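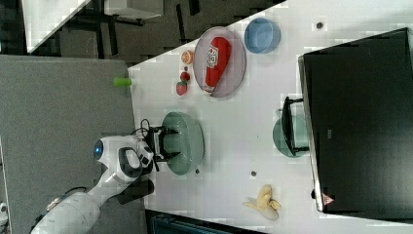 H. Liang

August 2024

She has been feeding other people's children for 19 years, first in a school kitchen at the top end of Gilton and now at a nursery down by the river, and she still gets a little cross when somebody calls a child fussy.

"I don't like the word," she says, pouring me a second cup of tea I hadn't asked for but was very glad of. "My own brother ate nothing but mashed potato and tinned peaches until he was seven, and my mother never made a song and dance of it. He's a grown man who eats mussels now. Children get there, or most of them do, and the ones who don't quite get there manage perfectly well on what they like."

Lunch at the nursery is for 40, all sitting down together, and the meal lasts a good deal longer than it did at the school, where they had 15 minutes from queue to playground. She thinks the rushing did more harm than any amount of cabbage. "If you're three, it takes you that long to look at your plate," she says, laughing. "You've got to find out where the peas are."

We talk for a long while about peas, in fact, and then about sauce, on which she holds firm views. Parents ask her all the time whether they ought to hide the ketchup, and she tells them to put it on the table with everything else and stop watching it. "The minute it's a treat, that's all they can think about. Leave it there and some days they forget to ask - some days they don't, and they have ketchup on their rice, and so what?"

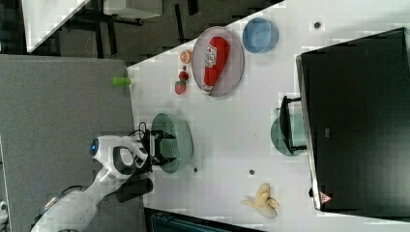

Ketchup on the table, beside a see-through green plate.

Her other great belief is in letting children serve themselves, spoon and all. It makes a mess, she admits cheerfully, and the floor after shepherd's pie is a sight. But she remembers one little girl, back in March, who had turned down carrots every day since she started, and who spent a whole week carefully handing them out to her friends. "Then she put one on her own plate. She didn't eat it, mind you. She just wanted it there."

Did she ever eat one? "Oh, I couldn't tell you. I was seeing to the custard."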